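Ticket 1497
Site: Walside, breakfast counter
Item: Flemby juice dispenser, countertop, orange tank, chrome spout
Problem: slow pour, then keeps dripping after the lever goes back
Priority: annoying but not an emergency
Status: open, waiting on part

First report

Hi all, it's the juice dispenser again! Same one I wrote in about back in January, when the tank was rocking on its neck. That one's fine now, thank you, it sits straight as anything. What I've got this time is a pour that starts out strong for a second or two and then goes down to a sad little string, and when you let go of the lever it carries on dripping long after it should have quit. People walk off with their drink and the next person gets a splash on the sleeve. I've been wiping the counter all morning and white countertops do not forgive orange juice.

It's worse with the pulpy stuff. With the smooth juice it still drips but the flow is nearly normal. I timed a cup of the pulpy at breakfast and gave up before it was halfway, there was a line forming behind me.

What I tried before writing in (so you don't have to ask):
Made sure the tank was seated and the lid wasn't clamped down airtight. No change.
Worked the lever up and down a bunch of times. It feels normal, no grinding, comes back by itself.
Rinsed the outside of the spout with warm water. Looked nicer, poured the same.
Moved the whole thing a few inches in case it was on a slope. It wasn't.

Reply from the desk, pasted in so it's all in one place

"Before you take anything apart, please run some juice through a fine strainer held under the spout and see what comes out. We want to know if it's just pulp or if bits of seal are coming away. Then empty the tank, flush with warm water, and pour again."

Update, 10:20 a.m.

OK, strainer test. I used the round mesh one from the baking drawer, the fine one, because the big colander would let everything through. You want it right up close under the outlet and over the slotted part of the tray, otherwise you're mopping. I put the first few squirts through it, then the rest of what was left in the tank.

What I got was pulp, and plenty of it, clumped up more than I'd expect from a carton that had been shaken. Mixed in with the pulp were a couple of tiny dark crumbs, rubbery when I squashed them between my fingers. I've kept them in a sandwich bag with the ticket number on it in case anyone wants to look. I'm no expert but they sure don't taste like orange (I didn't taste them, relax).

Rinse the strainer right away if you do this at your own site. I left mine for the length of one phone call and had to go at it with a toothbrush.
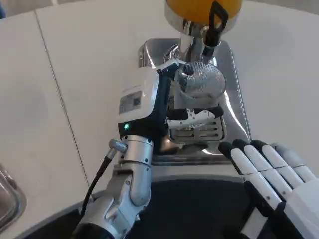
Update, 11:45 a.m.: flush and test pour

Emptied the tank, flushed it with warm water until it ran clear, took the lever parts off the way the Flemby booklet shows and soaked them in a bowl. The little ring inside the spout is the one I'd point a finger at. It has a nick in it, and on one side it's gone flat. I turned it over and put it back, which I know isn't a repair, but I wanted to see if the dripping changed.

Then I filled up again with the smooth juice and did a proper test pour. Flow is a LOT better, so the clumps were most of the slow part. I poured in short goes, stopping each time to see how long the drip went on. First stop, three or four drips and then quiet. Second stop, it dribbled again like it had never been cleaned. So the ring is still letting some past, just not every time, and that's the most irritating kind of fault to write up.
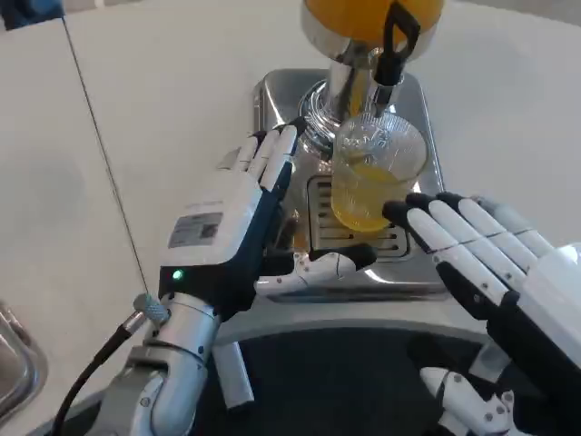
Test pour with the cup over the drip tray, black lever just above the rim.

A few notes while I remember them. The line you need to stay under on our tank is the lower one, I'd been filling to the upper one for months. Could be the weight of a full tank makes the drip worse? With the tank half down it did seem to behave. Also, the booklet says soak for 925 seconds, and who on earth came up with that, so I set the oven timer for a bit longer and went to fold napkins.

Update, 2:10 p.m.: pulpy juice again

The desk asked for one more go with the juice that caused the trouble in the first place, so I shook the carton like mad and filled to the lower line. I kept the drink directly under the spout assembly and left it there after letting the lever go, which is what I'm going to ask everyone to do until the new ring comes. Count of three, then move it away. It saves the counter and it saves the sleeves.

Pour was steady. Not fast, but steady, and I didn't get bored. The drip after closing was still there.

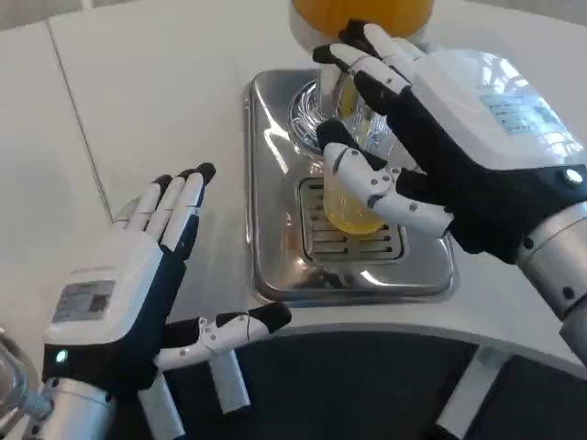 Keeping it under the spout, yellow-orange juice in the lower part of the glass.

Parts

Giscombe has the ring listed as part 473, and they'll do it as a single or in a kit with the lever spring. I'd like the kit please, since the whole thing has to come apart anyway. Kárason has something cheaper that says it fits "most dispensers" but the picture looks thicker to me and I don't want to force it into that chrome and scratch the inside. If somebody at the desk has used the Kárason one on a Flemby and it went in fine, shout and I'll change my mind.

For now

Smooth juice only at breakfast, tank filled to the lower line, drip tray emptied after the rush as well as at closing. I've taped a note about the count of three to the cupboard door. Please leave the ticket open until the kit gets here and I've run a carton of the pulpy through it, and could someone tell me if you want the sandwich bag or if I can throw it out?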